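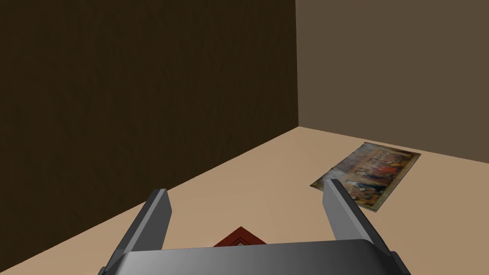
Packing arm is coming to our shop, what happens to the packers?

Ratree Suwannarat
I pack art prints at Letolside, 12 of us on the floor. In May we get a gripper arm, and right now they're trying it out in a simulator (open gripper, a picture lying flat on the floor of a plain room). My boss says no one loses hours. Has anyone been through this? What did your day look like afterward?

Remo Hubmann
Yep, we went through it at Purba! We used to do 300 flat pieces a shift by hand and now it's 539 with the arm. I kept my hours, but the job is different. I load trays, clear jams and check corners, and I walk way less (my knees love it). What I miss is the talking, because the old packing table had four of us around it and now I'm alone at a screen most of the morning. Ask who gets trained first and whether the training is paid. Ours went to the day crew and the night crew was pretty sore about it. Also ask if your target goes up once the arm is running. Get it in writing!

Onov
depends on the boss. mine said the same thing and then just didn't replace people who quit

Zultaneo
Second what Remo said about training. Volunteer early if you can, I did and got moved up a pay grade. Still pack the odd sizes by hand.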